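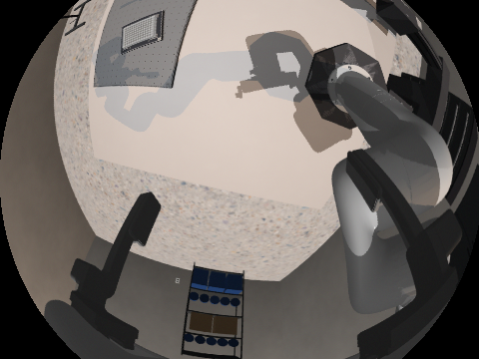 Posted by Marlene Duquette, shop owner and product writer

Fidov Terrazzo-Look Counter Slab

OK, I have a soft spot for this one. When I was setting up the shop in Stuvmont I wanted a surface I could roll dough on, cut fabric on and spill coffee on, all in the same day, and I tried a lot of samples before I ordered a Fidov. I've had mine three years now and I still like looking at it in the morning (sad, I know).

The color we sell the most is Oatmeal, a pale beige-gray with little chips of blue-gray, orange and tan mixed in. Crumbs vanish on it. So do pins, so if you sew, get yourself a magnet dish! We also carry Slate and a warm pink called Nutsugah, named after the town where the slabs are poured. Nutsugah goes in and out of stock, mostly out.

A few things people ask me at the counter.

Does it stain? Coffee, no. Red wine, only if you leave it overnight. Turmeric, yes, and I have the yellow ring to prove it. Wipe it with dish soap and warm water and skip anything with vinegar or lemon, which will dull the finish. I reseal mine every September.

Can I put a hot pan on it? Please don't. Use a trivet.

Can I cut right on it? You can, but your knives will hate you. I throw a big plain sheet or a silicone mat over mine when I'm doing anything messy or sharp.

How heavy is it? The full slab is about 600 pounds, so check your cabinets before you order. The half slab is a lot friendlier, and it's what I'd pick for an island or a craft table.

Will mine match the sample? Close, but the chips fall where they fall. If you're joining two pieces, tell us and we'll try to pull them from the same batch.

Details
Full slab: $3900, cut to size
Edge: eased or square, same price
Sink cutout: extra, send us the template
Lead time: 22 business days from the day you approve the drawing
Delivery: free inside Trarkidville and Stuvmont, ask us for a quote anywhere else

Samples are palm-sized and free if you pick them up, and I'd really take one home before you decide. The Oatmeal looks much grayer under our shop lights than it does in my kitchen, and I've had two customers switch colors after seeing it next to their own cabinets.

Returns: uncut slabs only, within 3 weeks, and you pay the freight back.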